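Open day at the Bikstead veneer mill

The Bikstead mill opens its doors to the public once a year, in July, when it is coldest and the car park is mostly puddle. I paid my $6, was handed a hi-vis vest sized for a much larger enthusiast, and joined the 10 am tour.

We started in the log yard, where a guide with a megaphone competed against a debarker and lost. I caught the number 276 and wrote it down. It may have been logs, or the bus home.

Indoors was better. The slicing shed smells of tea and wet dog, and the colour of the timber changes completely once it's been finished. I'm a sucker for anything dark and reddish with a tight grain, and spent longer on that end of the business than my tour group would have liked.

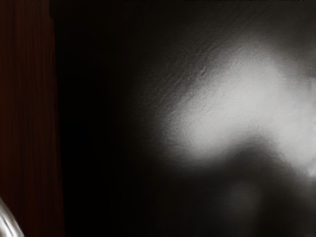
Can you buy veneer on the day?
Offcuts only, from the trestle beside the Olenora building, cash preferred. Full sheets have to be ordered through the office, which closes at noon.

After slicing came drying, a 40-metre tunnel that was by far the most popular stop, being heated. Several of us asked very detailed questions in there. Then the glue room, which we viewed through a window, and the Holmgren press, a green monster the mill bought second-hand and speaks of the way other families speak of a difficult uncle.

Lunch was a sausage in bread from the Cladodia garden club, who had also brought 13 trays of seedlings and a firm sales manner. I now own a grevillea.

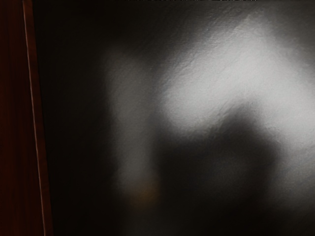
The afternoon talk on grading was meant to run half an hour and went well past that. I learned that what I'd call a nice bit of grain is a defect if it turns up in the wrong order, and that my kitchen cupboards are almost certainly printed paper. I checked when I got home. They are.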